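Gredilance
07/03/2025

OK, I finally opened the little wooden box kit that has been sitting on my shelf since April of last year, and I am so happy I did. Thread!

1/ Background for the new people: I like tiny flat-pack wood things. Napkin holders, pen cups, a birdhouse once (no birds yet, still hoping). They come as a stack of pale pieces in a plastic bag, and you get an evening out of them. Best kind of evening.

2/ I found this one at the Sarnstead craft fair, on a table right at the back next to the honey people. No printed box, no brand I could find, just the bag. The seller had 13 left and I wish now I'd bought 2.

3/ First thing I noticed was the smell! If you've ever walked into a lumber yard on a warm day you know the one. It filled the whole dining corner and my coffee tasted a bit like it too, which I didn't mind.

4/ The instructions were one folded sheet with drawings and no words at all. I studied that sheet like a treasure map. Step 3 and step 4 look exactly the same until you notice that one piece has been flipped over.

5/ My method, for what it's worth: lay every piece out by size first. Then dry fit the whole thing with no glue. Then take it apart, sigh a little, and do it again with glue. I used to skip the dry fit and I have a very crooked pen cup to show for it.

6/ Sanding! I used a worn-out piece of fine paper, the kind that feels like it has nothing left to give. Two or three light passes along each edge and stop. Thin wood goes fuzzy on you if you keep at it (ask me about the birdhouse).

7/ Glue is plain white school glue, put on with a toothpick. You need so little. If it squeezes out when you press the corner, wipe it right then with a damp rag - dried glue leaves a shiny patch that won't take any finish.

8/ The back of this one is taller than the rest, with a narrow slot near the top. I love that detail. You could hang it from a hook, or thread a ribbon through it, or just leave it alone because it looks nice. I'm leaning toward a hook by the front door.

9/ Then there's the curved piece. I had it down as a spare for a good while because nothing else in the set has a bend in it. I kept turning it over, trying it along one side and then the other. It's such a pretty shape on its own that I didn't mind being stumped. 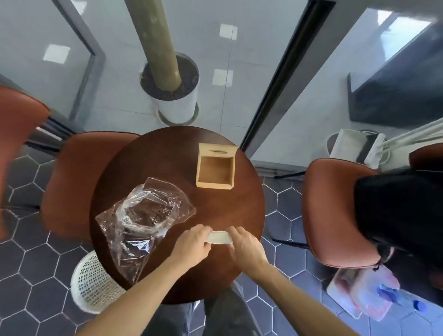
10/ Do you have to soak a thin strip of wood to bend it? Depends on how much bend you want: a gentle curve can often be coaxed in dry, while a tight one usually needs warm water or steam and something to clamp it around while it dries.

11/ A friend from Pleven once gave me a great tip for gluing curves: masking tape every inch or so, pulled snug, and leave it until the next day. Clamps are too heavy for pieces this thin and they leave dents.

12/ Finish is still up in the air. Beeswax keeps the pale color and feels lovely in the hand. Walnut stain would go with my table, but then the box sort of disappears into it? I've changed my mind on this all week. Currently team beeswax.

13/ What's it for, you ask. Mail! Or seed packets. Or the 39 takeout menus living in my kitchen drawer, though I don't think they'd all fit. Tell me what you'd keep in one.

14/ If you've been thinking of trying one of these, please do! Start with something that has straight sides and put on a good long album. I'll post the box again once the wax is on.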